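Tarstead Glossary of Paper and Textile Terms

Summary
The glossary contains 1678 entries collected from trade catalogs, workshop notes and sewing manuals held at the Cillgate reading room. Each entry gives a headword, a short definition and the source in which it was found.
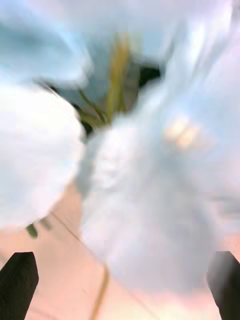
Large white petal-like shapes above a pale surface.

Format
Entries are stored in a single text file, one per line, with fields separated by tabs. Spelling variants share an entry number. Around 100 entries have no source page.

Maintenance
Version 2 was edited by Lilibeth Ignacio and Arsen Tymoshchuk. Corrections are reviewed each September and should quote the entry number.

Terms of use
The glossary may be copied for teaching and research with credit to the editors.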